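The arm that stopped halfway through an egg

Monday, June 13, 2022

Trevor Inskip and I have been trying to get the arm through a simple job: egg into a bowl, bowl moved to one side, next egg. We do this in the back room at Sowerby on a red surface with plain white bowls. It has been failing on the bowl part for weeks and I want to write down what we found before I forget it.

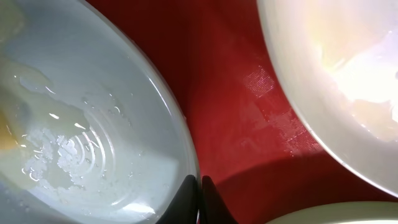
What went wrong

The arm would bring its fingers to the rim, start to close and then drop into Standby. No error on the screen, no beep, only the amber light. Trevor would press resume and it would carry on as if nothing had happened, or it would stop again two seconds later.

I went through the logs from December onwards. Out of 346 tries at the rim, 18 ended this way. That doesn't sound like many, but one of them was nasty. Trevor had his hand over the bowl, picking out a bit of shell, when the arm came out of Standby by itself and closed. It caught the side of his thumb. He had a bruise and nothing worse – the force limit did its job – but it should not have moved at all.

The cause

Two faults, one on top of the other. The cable to the fingers was rubbing at the wrist joint and losing contact at certain angles, and the angle for the bowl rim was one of them. That put the arm into Standby. Then my own script saw the contact come back and sent the last command again. I wrote that retry almost a year ago to save myself walking across the room.

What I changed

The retry is gone. Coming out of Standby now needs a person at the button, every time. I replaced the cable and gave it a longer loop at the wrist. Closing speed is down from 285 to 200 in the settings, so a job takes longer.

Yavuz Altıntaş read the script over for me and found a second retry I had missed, in the part that homes the arm. That one is out too. I still need to move the stop button to Trevor's side of the table, and I'll do that before we crack any more eggs.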